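How to Learn a Tune by Ear (Even If You Think You Can't)

I love sheet music, I really do, but the day I learned my first whole tune without it I went around the kitchen grinning like a kid. If you play fiddle, whistle, mandolin, banjo or anything else that carries a melody, you can do this too, and you can start tonight with one short tune and a way to play a recording slowly.

What you need

Your instrument, in tune. A recording with one clear melody instrument on it, no big band. Any player that lets you loop a few seconds and drop the speed. I use Skiltix on my phone and it does both. Leave the pencil in the drawer for now!

Step 1. Listen first, a lot

Put the tune on while you cook, drive or fold towels. Don't touch the instrument yet. You want to be able to hum it all the way through, both parts, before you play a note. For a jig I've never heard, I give this a couple of days. My last one was "Saltar," a bouncy little thing in D, and I must have heard it 52 times before I picked up the fiddle.

Step 2. Find home

Hum the very last note of the tune and hold it. Now hunt for that note on your instrument. Nine times out of ten it's the home note, and it tells you the key. Play the scale up and down from there a few times so your fingers know which notes to expect.

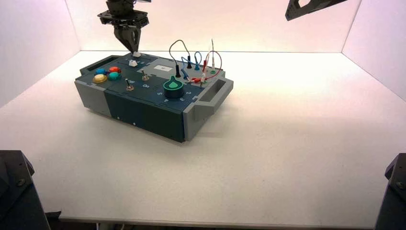 Philomena Ní Chonaill: I'd add that you should sing the home note again every time you get lost. I spent years guessing at keys, and then a friend got me humming the ending and half my trouble went away. It works for songs in minor keys too, though you may have to listen twice.

Yes to all of that! Singing it again is a great reset, and minor keys do take a bit more patience.

Step 3. Take it in small bites

Loop the first phrase, just two bars. Listen, hum it, play it. If you can't hum it, your fingers won't find it either, so go back and hum some more. Once you have it, loop the next two bars, then join them up. Most dance tunes repeat themselves a good deal, and you'll often find the third phrase is the first one over again - free notes!

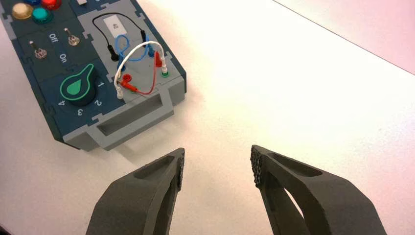

When the first part holds together, play it around and around before you go near the second part. I like 5 times through without a stumble. If one spot keeps tripping you, slow that spot to half speed and listen for whether the melody steps to the next note or jumps. Jumps are usually to a note in the home chord, so try those first.

Step 4. Play along

Put the recording back on at a slow speed and play with it. Drop any note you miss and catch the next one. Staying with the beat matters more than getting every note, and the missing ones fill themselves in after a few rounds.

Step 5. Sleep on it

Stop while it's still fun. 18 minutes is plenty for me on a weeknight. The next morning, try to start the tune cold, with no recording. If the first three notes won't come, listen to just those three and go again.

I learned "Plarnance Reel" this way in September, and by the end of the month I could start it cold at our session. The ornaments came later. Get the plain melody solid, then go back and listen for the rolls and slides.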